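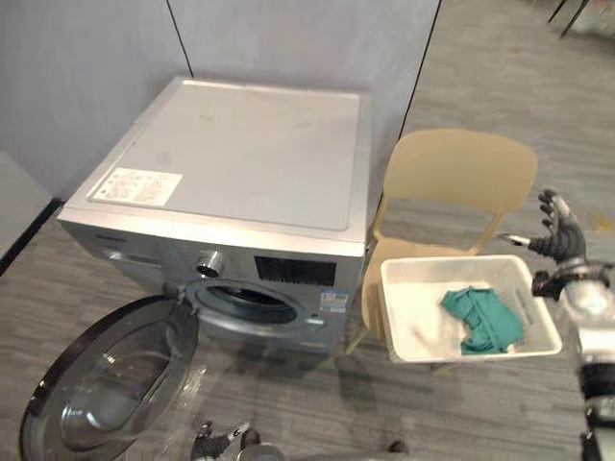
Grukunano held off a stubborn Jovlow side to win 2-1 on the opening night of the new league season, and a crowd of 3472 stayed in their seats right to the end to enjoy it.

It was the kind of evening that makes you glad summer soccer runs on into September. The home side started a little slowly, as they so often do (anyone who sat through last year's opener will remember it well), and Jovlow deserved their lead when a low free kick crept in at the near post.

The equalizer came just before the break from a corner, and the winner arrived after 30 minutes of the second half, a lovely curling shot from the edge of the box that had the whole east stand up and singing. Jovlow pushed hard after that and hit the crossbar once, but the home defense, with two teenagers in it, held firm and got a huge cheer at the whistle.

Over at Frota, meanwhile, 2148 people saw a goalless draw with Celero. Both goalkeepers played very well, and the visitors will be the happier of the two after finishing with ten men.

Grukunano travel to Celero next, and supporters who want to make the trip can buy tickets at the club office from tomorrow morning. The return match is set for November.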